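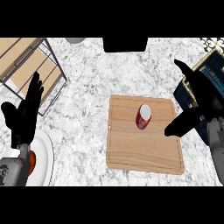 Hotte Jirna 581 de Hofstetter : deux mois d'essai

Je l'ai posée en février et je suis franchement conquise ! L'ancienne faisait un bruit de tracteur pour un résultat médiocre (les vitres ruisselaient dès que je cuisais des pâtes). Avec la Jirna, en vitesse 1, on l'entend à peine, et la buée disparaît pendant que l'eau bout encore.

Débit annoncé : 450 m³/h en vitesse maximale. Je m'en sers rarement, sauf pour le poisson. L'arrêt différé est une merveille, et les filtres passent au lave-vaisselle sans se déformer.

Côté pose, prévoyez un conduit de 150 mm, l'adaptateur n'est pas fourni. La notice est minuscule et le gabarit de perçage un peu mou, il a fallu s'y reprendre à deux fois. Payée 200 euros en promotion, je la rachèterais demain.

Wilma Laing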